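Tostville Shopping Center
Tenant Fire Safety Guide
Section 6: Setting up your unit's evacuation plan
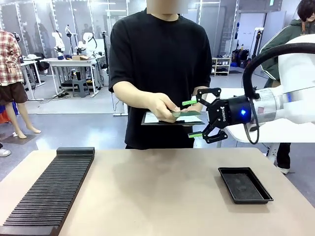 Fig. 6-1. Person behind a table with a green card and a sheet of paper.

Every unit in the center must have its own evacuation plan in place before it opens to customers. The plan covers the sales floor, stockroom, staff room and any office space. It works together with the building alarm, which is described in Section 5. Allow one morning for the steps below.

Before you start

You will need the floor plan from your lease packet, a blank warden sheet, the unit key set and a marker. If your floor plan was drawn before the Mosquera Street extension opened, ask the center office for a new one. The old plans show an exit through the former loading bay, and that exit is now a wall.

6.1 Mark the exits

1. Stand at the point in your unit farthest from the front entrance.
2. Find the two nearest exits. At least one must lead somewhere other than the main mall walkway.
3. Walk both routes at a normal pace with the lights on.
4. Mark both routes on the floor plan with arrows.
5. Repeat from the stockroom and the staff room.

Note: Elevators and escalators do not count as exit routes. The escalators stop when the alarm sounds and may be used as stairs only if a fire officer says so.

CAUTION: Do not mark a route that passes through a neighboring unit. Their rear door may be locked outside their own hours.

6.2 Clear and measure the routes

1. Remove stock, carts, signs and display stands from both routes.
2. Check that each fire door opens fully by hand and closes on its own.
3. Check that stock is stacked no closer than 2 feet to the ceiling.
4. Write the date of the check on the warden sheet.

Units larger than 2000 square feet must also keep a clear cross aisle between the two routes. If your shelving is fixed and you cannot make a cross aisle, call the center office before opening. Do not cut or move fixed shelving yourself.

CAUTION: Never wedge a fire door open, even during deliveries. Use the delivery hold button where one is fitted. It releases the door when the alarm sounds.

6.3 Name your wardens

1. Choose one warden and one deputy for each shift.
2. Enter their names and cell numbers on the warden sheet.
3. Give one copy to the center office and keep one at the register.
4. Send a new sheet the same day if a name changes.

The warden checks the fitting rooms, restrooms and stockroom on the way out, but only if there is no smoke. The deputy leads customers to the assembly point.

Note: A unit with only one person on shift does not need a deputy. Write "single" in the deputy box.

6.4 Learn your assembly point

Units on the Bollora side meet in the lower parking lot by the bus stop. Units on the Wumgate side meet on the grass across from the garden store. Stay there until the safety manager or the fire department gives the all clear. When the alarm stops, that does not mean you can go back in.

Customers who have parked in the building may want to get their cars. Ask them to wait. The ramps are kept free for fire trucks.

6.5 Test the plan

1. Book a drill with the center office.
2. On the day, tell staff that a drill will take place but not the time.
3. Start the stopwatch when the alarm sounds and stop it when your last person is outside the unit.
4. Write the result on the warden sheet.

The limit for a single-level unit is 70 seconds. If you go over it, check the routes again and book another drill. The whole center also holds one full drill each November, and every unit must take part.

Contacts

Safety manager: Marijke Nijs
Alarm and door faults: Keith Sutcliffe
Drill bookings: Lachlan Donnelly

In a real fire, call 911 first. Do not call the center office to ask whether an alarm is a test.

Section 6 last revised 2 February 2021. Section 7 covers extinguishers and kitchen hoods.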